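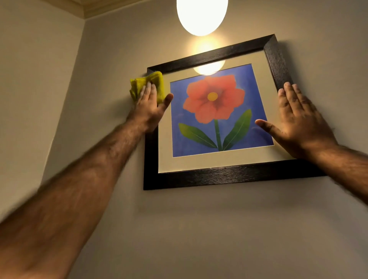 Testleserinnen und Testleser gesucht: Wer hat Lust auf eine Hexe mit Kündigungsschreiben?

Hallo zusammen! Seit zwei Jahren sitze ich jetzt an meinem Roman, und er ist endlich so weit, dass ich ihn aus der Hand geben mag (na ja, fast). Der Arbeitstitel ist »Irness«, und so heißt auch die kleine Hafenstadt, in der fast alles spielt. Humorvolle Fantasy mit einer Liebesgeschichte, die sich ordentlich Zeit lässt.

Kurz zum Inhalt: Fikre arbeitet in der Beschwerdestelle für magische Nachbarschaftskonflikte. Sie kann selbst keinen einzigen Zauber, kennt dafür aber sämtliche Formulare auswendig. Als ihre Chefin, eine ziemlich übellaunige Hexe, von einem Tag auf den anderen kündigt und ihr einen verfluchten Leuchtturm vererbt, muss Fikre nach Hiremeck übersetzen. Das ist die Insel, auf die man in Irness alle abschiebt, über die sich zu viele Leute beschwert haben. Dort trifft sie auf einen Fährmann, der seit 181 Jahren dieselbe Strecke rudert und trotzdem keine Ahnung hat, wie man sich mit jemandem unterhält. Mehr verrate ich nicht, sonst habt ihr ja nichts mehr zu entdecken!

Das Manuskript hat im Moment 215 Normseiten. Rechtschreibung und Kommas sind mir in dieser Runde egal, da geht später noch ein Korrektorat drüber. Mir geht es um euer Gefühl beim Lesen: Wo habt ihr gelacht, wo habt ihr quergelesen, wo wolltet ihr Fikre schütteln? Besonders beim Mittelteil auf der Insel bin ich unsicher — da habe ich im Sommer drei Kapitel rausgeworfen und eins davon wieder reingenommen, und ich sehe den Wald vor lauter Leuchttürmen nicht mehr.

Was ich mir von euch wünsche:

Ihr lest gern Fantasy, am liebsten auch mal was Albernes. Wer nur düstere Schlachtenepen mag, wird mit mir nicht glücklich.
Ihr seid mindestens 16. Es wird geküsst und geflucht, blutig wird es nicht.
Ihr schafft das Buch bis Ende Dezember. Ich weiß, Weihnachten und so, aber es liest sich wirklich schnell weg.
Ihr traut euch, mir auch Unangenehmes zu sagen. Ein »war nett« freut mich für zehn Minuten und hilft mir dann leider gar nicht.

Ihr bekommt die Datei als EPUB oder PDF, dazu einen Fragebogen (2 Seiten, versprochen). Wer lieber direkt im Text kommentiert, sagt Bescheid, dann schicke ich eine Word-Datei. Geld kann ich keins zahlen, aber alle, die bis zum Schluss dabei sind, stehen in der Danksagung und kriegen das fertige Taschenbuch mit Widmung. Und die Kurzgeschichte »Humesex« gibt es sofort obendrauf, die spielt ein paar Jahre vor dem Roman und erklärt, was es mit dem Fluch auf sich hat. Bitte erst danach lesen!

Bewerben könnt ihr euch bis zum 6. November 2022 über das Kontaktformular hier im Blog, Betreff »Testlesen«. Schreibt mir ein paar Sätze zu euch, welches Buch ihr zuletzt abgebrochen habt und warum, und in welchem Format ihr lesen möchtet. Erfahrung braucht ihr keine. Bitte nicht mehr als 2000 Zeichen, ich lese alles selbst und meistens abends auf dem Handy — meine Augen danken es euch.

Ach so, und die Datei bitte nicht weitergeben, auch nicht an die beste Freundin. Die darf sich aber sehr gern selbst bewerben!

Ich freu mich auf euch und bin jetzt schon furchtbar nervös.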